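The Box Job

Last updated 13th February

I took the job because my knees had gone and it was sitting down. Well, they said it was sitting down. In practice you stand at somebody's table with a gripper strapped to your wrist and pick things up, put them down and pick them up again, and somewhere in Gurnham a machine watches the recordings and learns how a hand goes about it.

Balthasar Eberhard trained me. He'd been with Stamix since it was one room over a shoe shop, and he had this slow, careful way of closing the fingers, like a man testing a peach. I was a snatcher. I'd spent half my life packing orders and I grabbed at everything.

"You're teaching it your bad temper," he said, on my first morning.

"It's a box."

"It's a box today. Next year it's somebody's gran's teacup."

So I slowed down. Well, I tried! We worked in ordinary people's houses, because the machine had to get used to clutter, and you'd be amazed how much clutter there is once you've got to steer round it. Two of us to a table, a gripper each, and you weren't meant to talk during a take, though we both did. Balthasar hummed. I told him the machine would end up humming too and he said it could do worse.

The day I'm thinking of, we were on the table with the checked cloth, and I'd already done the clear plastic box 52 times. Fingers open, come down either side, wait, close, lift. He was across from me on the white and green one. 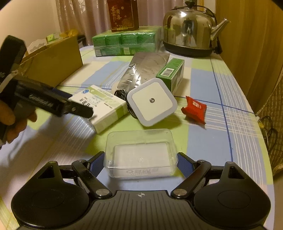
The clear box, with my gripper open and Balthasar's coming in from the left.

I'd got the fingers either side of it and I just stopped. I don't know why. My arm was tired, I suppose, and the kettle at the back had made me want a tea, and I found I was thinking about my dad showing me how to hold a chisel. He never explained a thing, my dad. He put his hand over mine and pushed, and that was the lesson, and I can still feel it when I'm cutting a hinge.

"Are you stuck?" said Balthasar.

"Who taught you to pick things up?"

He had a proper think about it, with his own jaw hanging there over the table. "My sister," he said. "Eggs. We had hens."

Then he went back to humming and I closed the fingers and lifted, ever so gently, and set the box down again. Take 53. I remember it because I wrote "eggs" in the notes column, and the office rang to ask what eggs.

He left that spring to live near the sister in Vudirby, and I got a trainee called Esteban who snatched at everything.

It was over a year before they let us see the machine do it on its own. They sat us on folding chairs and wheeled it up to a table with a box on it. Down came the arm, fingers open, one either side. Then it stopped. Just hung there, for 3 seconds or so, doing nothing at all.

"Is it stuck?" said Esteban.

"Give it a minute," I said.

More stories
The Ferry Dog
Nine Jars of Damson
My Aunt's Second Piano
What the Meter Man Left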